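Shelf Life of Dry Spice Blends in Screw-Top Jars

Project report, Packaging and Storage module
Group: Perrine Gautier, Thibault Bodin, Loïc Poulain
Supervisor: Monique Caron

2. Background

Ground spices lose aroma through two main routes: evaporation of volatile oils and uptake of moisture from room air. Both depend on the closure. A lid that is tight in February may leak slightly after repeated opening, when the liner has been pressed flat by the rim.

Our supplier, Charpentier, fills small batches and gives every blend the same best-before period, regardless of composition. The group wanted to know whether this is justified for blends with a high share of ground seeds. 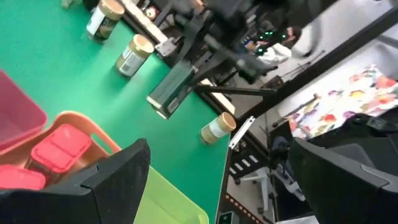 Figure 1. Labeled jars with screw-on lids on a green tabletop.

3. Method

Samples were split into two sets of 21 jars. Set A stayed closed for the whole period. Set B was opened once a day, left open for one minute and closed again by hand. Both sets were kept in the same cabinet, away from direct light.

Mass was recorded on a bench scale before the first opening and at the end of each week. Clumping was scored from 0 to 4 by two group members working separately – the scores were compared only after the last reading.

4. Limits of the method

Closing torque was not controlled. Bodin closed most of the jars in the first half of the trial and Poulain most of those in the second, so a change of operator cannot be separated from liner wear. The cabinet hygrometer read 77 percent on one morning after the window had been left open. That reading was kept in the data set and is marked in Appendix B.

Raw weights are listed in Appendix A.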